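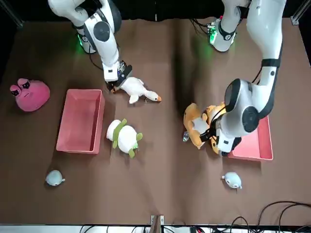 Zwei Arme, zwei rosa Schalen, Plüschtiere: Aufräumen als Testaufgabe.

Spielzeug wegräumen gilt als leichte Hausarbeit. Für einen Roboter ist es eine der unangenehmeren, und am Plüsch lässt sich ganz gut ablesen, wie weit die Technik ist.

Ein Stofftier hat keine feste Geometrie. Die Gans wird am Hals gegriffen, der Rumpf hängt beim Anheben nach, und der Schwerpunkt liegt irgendwo neben der Greifachse. Beim Hund ist der Griff selbst harmlos. Schwieriger ist das Loslassen: Der Finger öffnet, der Stoff bleibt hängen, das Tier landet mit einem Bein über dem Schalenrand. Ein Kind schubst es dann hinein. Eine Steuerung muss erst einmal feststellen, dass etwas nicht stimmt.

Ich habe im November angefangen, solche Läufe zu protokollieren. Stand heute sind es 323, davon 178 ohne Eingriff von Hand. Als Eingriff zählt bei mir auch das Zurechtrücken einer Schale. Das ist streng, aber im Wohnzimmer steht auch niemand daneben.

Isla Gillies schrieb mir dazu, die Quote sei nebensächlich, entscheidend sei die Zeit pro Objekt. Da hat sie teilweise recht. Bei Grustex in der Kommissionierung wäre ein langsamer Greifer wertlos. Zu Hause darf das Aufräumen eine halbe Stunde dauern, solange ich in der Zeit etwas anderes tun kann — und genau das geht noch nicht.

Durchsichtige Kleinteile sind ein eigenes Kapitel. Mit Tiefenkamera sind sie für mich bisher Glückssache, ein Plüschtier ist dagegen ein dankbares Ziel.

Meine Einschätzung: feste Tischfläche, bekannte Behälter, weiche Objekte — brauchbar unter Aufsicht. Teppich, Sofaritze, Legosteine — nein.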